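About us

Hello, and thanks for clicking through to this page, because I know most people go straight to the prices. I'm Krum Atanasov and I run Kurek, a small trade magazine and buyers' guide for people who own or manage holiday parks, campsites and glamping fields. We come out every other month in print, we send an email newsletter in between, and we have an office above a bike shop in Bamham with a very steep staircase (sorry, couriers).

I didn't start out in publishing. I started out cleaning static caravans at my uncle's park when I was 17, and I stayed in parks for 12 years after that, doing changeovers, then bookings, then the ordering. The ordering was what got me. I'd need twenty-odd mattresses or a new boiler for the shower block before Easter, and I'd spend whole evenings ringing firms who wouldn't give me a price until I'd had a man round to talk about it. I used to keep a ring binder of who had been straight with me and who hadn't, and other managers started asking if they could borrow it. One of them kept it for a whole winter!

So the binder became a photocopied newsletter, and the newsletter became Kurek. The first issue had 20 pages and a spelling mistake on the cover, and I still have a box of them under my desk if anyone would like one.

What's in the magazine

Every issue has a main buying feature, which might be decking, laundry equipment, hook-up posts, welcome packs, play areas or whatever readers have been writing in about. We ask suppliers for real prices and we print them. If a supplier would prefer not to give one, we say so next to their name and leave it at that. After the feature you'll find park visits, a page on rules and paperwork written in plain words, readers' letters, and a small ads section where you can pick up a second-hand ride-on mower or half a dozen picnic benches.

We also have two sister titles now. Ramance is the one for wedding and party venues with accommodation on site, and yes, the spelling is on purpose, and yes, we get letters about it. Sitetti is our yearly directory, a fat little book of suppliers sorted by region, which comes out in March so that it lands before the season gets going. Subscribers to Kurek get Sitetti in the same envelope at no extra cost.
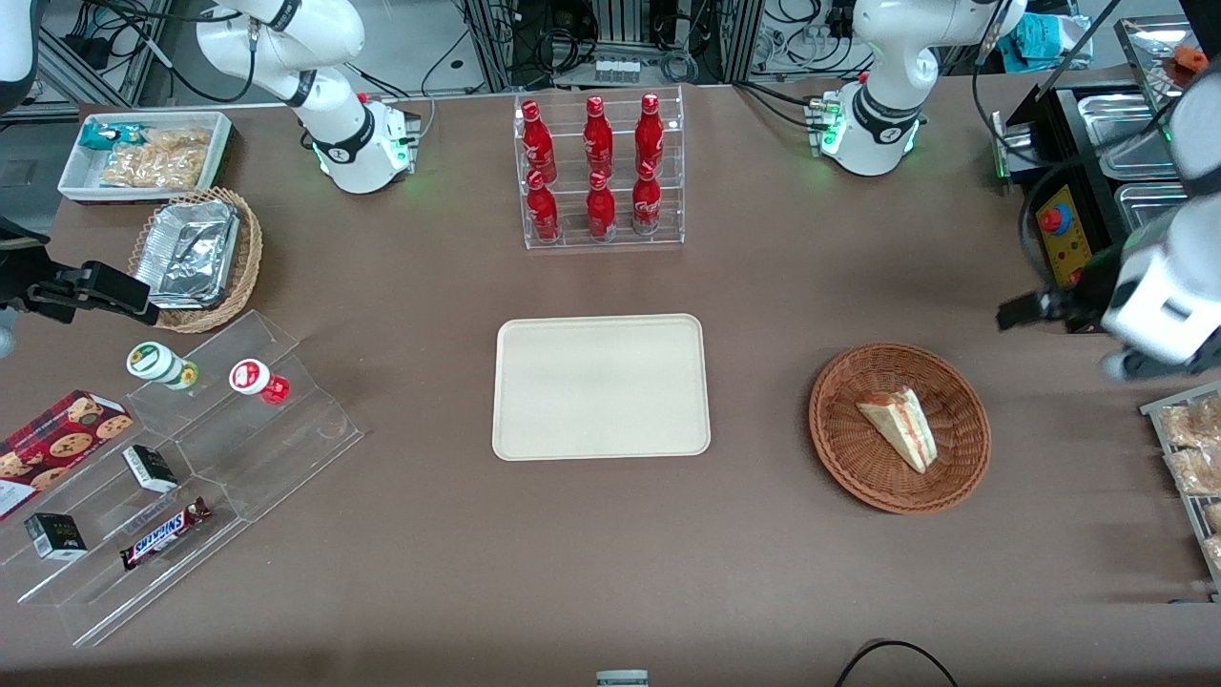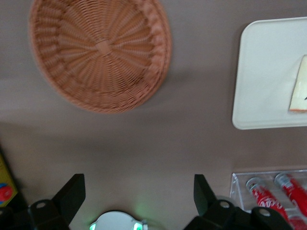
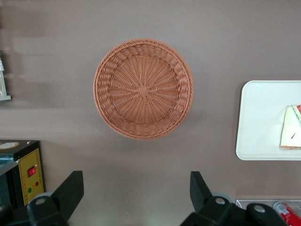
How we pay for it all

People do ask, so I'll set it out. Roughly speaking we live on subscriptions and adverts, with the directory bringing in a bit on top. Adverts are always marked as adverts. We don't sell the front cover, we don't run supplier write-ups dressed as news, and buying a full page won't get you a kinder line in a buying feature. I've lost a couple of good advertisers over that and one of them came back two years later, slightly grumpy, and is still with us.

If a firm lends us something to try out, it goes back afterwards or we pay for it. The one exception is biscuits.

Who does what

We're a small team and most of us have worked on parks ourselves at some point. I edit Kurek and write the rules and paperwork page (I like paperwork, somebody has to). The features desk looks after the park visits and spends a lot of the spring driving down lanes with grass up the middle. Layout and photos are done in house, and so are subscriptions, so if you ring up about a missing issue you'll be talking to a person sitting in the same room as me. If they're at lunch you'll be talking to me, and I'll be slower at finding your record but very keen to hear how your season's going.

We use freelance writers as well, mostly people who run parks and have something to say about drainage or dogs or online booking. You don't need to be a polished writer. Send me a few paragraphs in an email the way you'd tell it to a friend, and we'll knock it into shape together and pay you for it when it's printed.

Park visits

We'd love to come and see you. We're after all sorts: big parks with pools and a clubhouse, five-pitch farm sites, places that have just changed hands, places that have been in one family for ever. A visit takes most of a day and we'll fit around changeovers. You get to check the facts before we print, though not the opinions, and we'll send you spare copies for reception.

Getting in touch

The phone is answered from 9am until 5pm, and emails get a reply by the following working day, unless we're going to press, in which case please give us 2 days and forgive any short answers. Letters are very welcome and we print as many as we can fit. If you're coming to the office in person, park behind the library, come in by the green door to the left of the bike shop, and shout up the stairs so one of us can move the boxes.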